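How to Write a Weekly Episode Recap That People Will Read to the End

By Maarja Kütt
Last updated 21 February 2025

I have been recapping television for long enough to have recapped shows that no longer exist in any form, including one whose streaming service went under between episodes four and five. In that time I have written a few recaps I'd stand by and a great many that were simply the episode again, typed out, with the good bits removed.

What follows is the method I use now. My working example is Mistum, the slow and very damp horror series about a lighthouse family, which ran to eight episodes and left me with a permanent mistrust of dumb waiters. If you haven't seen it, don't worry. I'll only give away things that happen in the first half, and the thing with the piano, which everyone knows about.

You will need:

The episode
Something to write on that isn't the device you're watching on
A word limit (mine is 900)
Someone who has also watched it and disagrees with you

Step 1: Watch it once with your hands empty

Your first viewing belongs to you. No notes, no phone, no pausing to check whether that was the woman from the other thing. It was the woman from the other thing. She's in everything.

The trouble with taking notes first time round is that you write down whatever the programme is shouting about, and horror in particular shouts about things it wants you to look at while it moves the furniture behind you. I took four pages on the opening episode of Mistum and they were almost entirely about a dog. The dog does not appear again. Meanwhile the grandmother had told us the whole plot over a bowl of soup and I had written "soup??"

When the credits roll, write down three things you remember without trying. Leave them for an hour. If you can still picture all three after the washing-up, they go in the recap. If one of them has turned into something from a different series, which happens to me more often than I'd like, leave it out.

Step 2: Watch it again and take bad notes 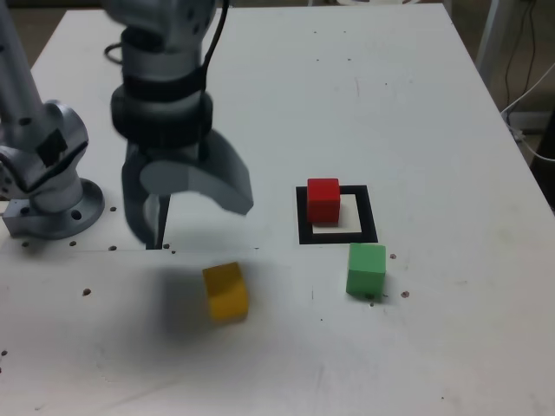

Second-viewing notes should be quick, ugly and mostly empty. I rule a page into two columns, time on the left and whatever occurs to me on the right, and I try not to fill it. A decent page of mine has the look of that white tabletop, with its faint grey scuffs and a scattering of small dark holes: a lot of blank surface and a few marks you'd only ask about if you were paying attention. The marks are the recap. Anything you've written out in full sentences at this stage is probably dialogue, and dialogue is what the episode is for.

Things worth a mark:

A line that gets repeated by a different character
Anyone who enters a room and is not spoken to
An object that's been moved
The exact time at which you got bored
The exact time at which you stopped being bored

Those last two are the most useful things on the page and the ones people are shyest about writing down. If you got bored at nineteen minutes, a good share of your readers did as well, and they'd like to hear whether it was their fault. In episode three of Mistum there is a conversation about lamp oil which goes on for so long that I made toast, ate it, and came back in time for more lamp oil. Readers wrote in to thank me for mentioning it.

Don't transcribe. Don't pause every minute either. If you have to pause to keep up, you're taking down too much, and what you'll have at the end is a script with worse punctuation.

Step 3: Sort the plot into layers

Beginners' recaps run in the order the episode did. This seems only fair to the episode, but television cuts about between storylines for reasons of pace, and on the page those cuts turn into "meanwhile". Three meanwhiles and your reader has gone to look at kettles.

Take the episode apart by storyline and stack it back up. Put the one that everything else rests on at the bottom: in Mistum this is nearly always the mother and the locked lamp room. On that goes whatever depends on it, usually the brothers. The last thing to go on is the new business, the bit introduced this week that may or may not turn out to matter.

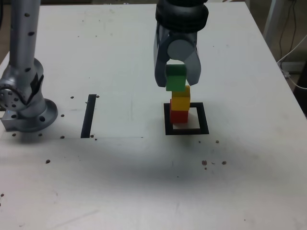 Green held just above yellow, yellow resting on red.

Write the bottom layer first, even if it's dull this week. It gives the reader somewhere to stand. The top layer can be short, and it can be uncertain, and you're allowed to say you have no idea what the man in the yellow oilskins wants. I went six weeks without knowing what he wanted. When I found out I rather missed the not knowing.

If an episode has more than three layers, one of them is padding and you can dispatch it in a sentence. Harnis, the finance drama everyone was pretending to follow in December, regularly had seven. I used to give the bottom two a paragraph each and put the other five in a list headed "Also, some men shouted".

Step 4: Write the first paragraph last

Openings are where recaps go to die, generally of throat-clearing. "Well, that was quite an episode!" says nothing, and it also says it with an exclamation mark. "Previously on" is already taken by the programme. Weather is out, unless it's in the episode.

Write everything else, then go back and look for the sentence that made you sit up slightly when you typed it. It's usually about two thirds of the way down. Move it to the top and see if it can stand there on its own. For episode four of Mistum, mine was "The piano has been tuned, and there is no one on this island who can tune a piano." I'd buried it under a paragraph about cardigans.

A few openings that can be made to work, if you're stuck:

The strangest true statement you can make about the episode
A question a character asked which nobody answered
A flat announcement that you were wrong last week

I'm fond of the last one. Readers love it when you're wrong, and if you recap horror you'll have plenty of material.

Step 5: Decide what counts as a spoiler, and say so

You can't please everyone here, so don't attempt it. What you can do is put your rule in one line at the top and then keep to it. Mine reads: "Everything up to and including this episode, nothing from the trailer for the next." That last part matters more than you'd think. A surprising number of people shut their eyes and hum through the trailer, and they are a well-organised group with strong feelings.

If the whole series has been released at once, date your recaps by episode and don't let your later knowledge leak backwards. This is harder than it sounds. Once you know who the lighthouse keeper is, every sentence you write about him starts to wink. I now write each recap before watching the following episode, even when the next one starts itself in five seconds and I have to lunge across the sofa for the remote.

Books and originals are a separate headache. Mistum was adapted from a novel, and my inbox contained at least one reader who had finished it and felt I should know. Never print these letters. Be careful how you reply, too. "Interesting theory!" is a spoiler if you only say it to the people who are right.

Step 6: Pick out one small thing and hold on to it

Every recap should have one detail in it that the reader missed, or saw and didn't think about. One is plenty. With five, you've written an essay on set dressing, and I say this as someone who once filed 1,000 words on the wallpaper in Rozīte and was asked, kindly, whether everything was all right at home.

The detail wants to be small enough to describe in a sentence and solid enough that people can go back and check. A door that was open in the wide shot. The wrong number of plates laid for dinner. Give the time it appears, to the nearest half minute, and resist telling people what it means. They'll tell you. Some of them will be furious, and they'll be back next week to see whether you've come round.

If you really can't find one, ask your disagreeing friend. Mine is Rostyslav Derkach, who has watched every series I've ever covered and enjoyed perhaps two of them. He spotted the wet footprints in episode two by the simple method of hating the scene and looking at the floor. 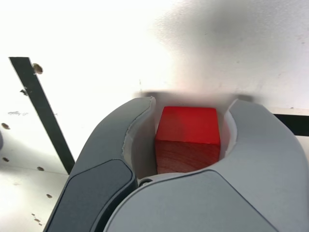

Step 7: Cut it to length and stop

Read the draft aloud. Wherever you run out of breath, there's a full stop missing. Wherever you hear yourself say "which is when", there are two sentences that would be happier apart.

Then cut to your word limit. In my experience the first things to go should be:

Any description of how a character crossed a room
The second joke about the same hat
Actors' previous roles, unless the previous role is the joke
The word "iconic"
Star ratings for single episodes, which only start arguments

Keep the end short. Recappers like to finish on a big question about where it's all heading, and it comes out sounding like the announcer on a cliff-hanger. I finish on the last image of the episode, or on the soup.

Some things I get asked

How soon should a recap go up? The next morning is fine. People who want it at midnight want to talk, and they have friends for that, or at least forums.

What if the series is bad? Recap it anyway, at least for a while. Punon was dreadful from the second episode onwards and its recaps are still the most read pages on this site. Do be fair, though. Say what worked, even if it was only the boat.

Can I recap something I've only seen once? You can, and I have, and a man wrote to tell me that the character I'd called Uncle Peter throughout was two different people.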